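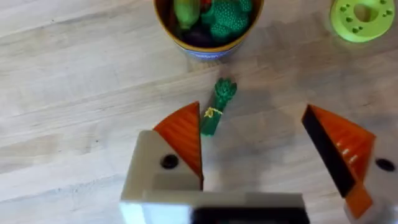 Whoever had the job last year, writing in the shift log, put it this way: most of the lost hours at the Skusatier cell came from worn finger pads and loose screws, and very few from software. We have planned the position around that remark.

Robot Cell Technician, part time
Turcotte workshop, Britora

Skanditz is hiring a technician to look after one tabletop robot cell. The cell has a single arm with a two-finger gripper and a wrist camera, and it picks up small soft items, mostly knitted and plastic toys, from a wooden table. It runs on weekdays and is down for service one afternoon a week.

What you will do

Check the orange finger pads before each run. Look for flattened ridges, tears and tips that have bent out of line. Replace pads in pairs and write the change in the log.

Check the screws in both finger housings and tighten to the value on the service card. Do not use thread locker on the plastic parts.

Clean the black gripping surfaces with a damp lint-free cloth. Yarn fibers collect there and the grip gets weaker.

Re-zero the gripper after any pad change, then run 3 test picks with a soft item and 2 with a hard one. If any pick slips, stop and check the pad seating first.

Wipe the camera cover, and redo the camera calibration when the mount has been moved.

Keep spare pads, screws and cables in stock and tell the office when the pad drawer is down to 4 pairs.

What we ask for

Experience with hand tools and small fasteners. You should be able to follow a wiring diagram and write a clear log entry. Work on a robot arm of any make is a plus. We will train you on the controller.

Hours and pay

Three shifts a week, starting at 7:30 a.m. Pay is hourly and depends on experience. The contract starts in June and can be extended.

How to apply

Send a resume and a short note on a machine you have maintained to the Skanditz office in Britora. Tell us what failed on it and how you fixed it. Selected applicants will be asked to do a paid trial at the cell, including one full pad change.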